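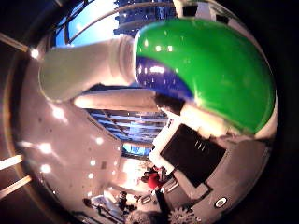 Khang Châu

Emiliano Salcedo has been asked about the washing-up so often that he laughs before I finish the question. "Everyone wants to know when it'll do the plates," he says, pouring us both more tea — his third, I think. At Lotavow he works on getting two fingers to keep hold of something smooth and glossy, and he'll talk about that very happily for an hour. "A shiny, rounded thing is hard. There's no edge to pinch, and the lights bounce off it." So could it tidy a shop shelf? "Slowly, with me standing by," he says. "Ask me again in August, and bring biscuits."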